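Wondarville Stage Interviews, transcripts and notes

README, last touched in October
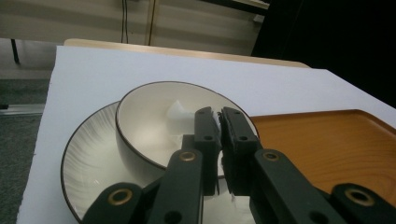 White bowl with a dark brown rim, on a white plate.

What this is

Transcripts of long talks with retired stage comics, club MCs, a couple of ventriloquists and one guy who did bird calls. All of them worked the Wondarville circuit at some point. 40 interviews, 139 audio files, one text file per audio file. Plain text, UTF-8. Recorded and typed up by Mariama Sulemana, who also wrote this, in a hurry, sorry.

The idea was to get people talking about how an act gets built. Where the first joke came from, who they stole their timing off, what a bad Saturday late show does to you. Most oral history stuff I found on comics is career highlights. Wanted the boring middle years too.

What's in the folder

transcripts/ has the text
audio_index.csv matches text files to audio files
people.csv one row per speaker, stage name only unless they said otherwise
glossary.txt club slang, incomplete
fixes.txt running list of corrections, newest on top

Audio itself is not in the download. Too big, and some speakers said text only. Ask and I'll tell you which ones can be shared.

How the interviews went

Mostly kitchens and back rooms. Two in a parked car. No fixed question list. I had a sheet with 20 prompts and rarely got past the first few. Prompts are at the bottom of glossary.txt for no good reason, will move them.

Sessions run long. Some speakers came back a second or third time, which is why there are more files than people. Later sessions are usually better. First one tends to be the polished stories they've told on stage for years. You can hear the pauses for laughs.

Transcription

First pass was by machine, then I went through every file by ear. 29 files got a second listen from somebody else. Those are marked "checked2" in the index. The rest have only had me, so expect slips, mostly names of clubs and anything said while eating.

Conventions:

[laughs] speaker laughs
[L] interviewer laughs, which is often
[bit] start of something performed, as opposed to remembered
[/bit] end of it
[??] couldn't make it out
(( )) best guess
-- got cut off or trailed away

The [bit] tags are the shakiest part. A comic telling you about his father slides into a routine about his father and there's no clean line. I went by voice, if it got louder and slower I tagged it. Two people tagging the same file would not agree. Don't build anything serious on those tags without listening yourself.

"Um" and "uh" kept. Repeated words kept. Swearing kept. Dialect spelled normally, I didn't want anybody looking foolish on the page.

Names and consent

Every speaker signed a form and got their transcript back to read. Some cut things. Cuts are shown as [removed by speaker] and I won't be putting them back, please dont ask. Third parties who aren't on the record are given as initials, and the initials are changed. Same initials across files means same person, or should.

Stories about other performers are one person's memory of a long time ago. Several contradict each other. The night the Prosaden Room lost its lights gets told in a bunch of files and the headliner is different nearly every time. Left as is.

Known problems

- Timestamps drift in the older files. Worst in the long sessions.
- Speaker labels swapped in a few places where two people talk over each other. Fixed the ones I found.
- people.csv has a "years_active" column that is whatever the speaker told me. One claims to have started at four.
- Very few women in the set. The circuit was like that but I also should of looked harder. Working on it.
- Drarkau sessions were recorded next to a running dryer. Lots of [??].
- glossary.txt has "doing the door" in twice with different meanings. Both are right.

Good for

Reading. Looking at how jokes get retold. Local history, with care. Small language projects where you want talk from older speakers who are used to an audience.

Not so good for

Anything about how ordinary people chat. These folks perform. Also not a source for dates, fees, or who came up with which line first. And please don't use it to make a fake version of anyone's act. The forms say no to that and so do I.

Versions

v3 is current. Added second sessions, redid the index, dropped one speaker who changed his mind. If you have v1 or v2 please delete them, his files are in there.
v2 fixed the encoding mess with curly quotes
v1 was honestly a draft

Use and credit

Free for research and teaching. No resale. Credit as "Sulemana, Wondarville Stage Interviews, v3". If you quote a speaker, use the stage name in people.csv and give the file number.

Corrections

Email works, so does a note in fixes.txt if you have access. Give the file number and the line, and what you think was said. If you worked those rooms yourself and remember it differently I'd like to hear that too, it goes in a separate file and the transcript stays how it is.

Next up: index for the Drarkau sessions, cleaner tags, move those prompts.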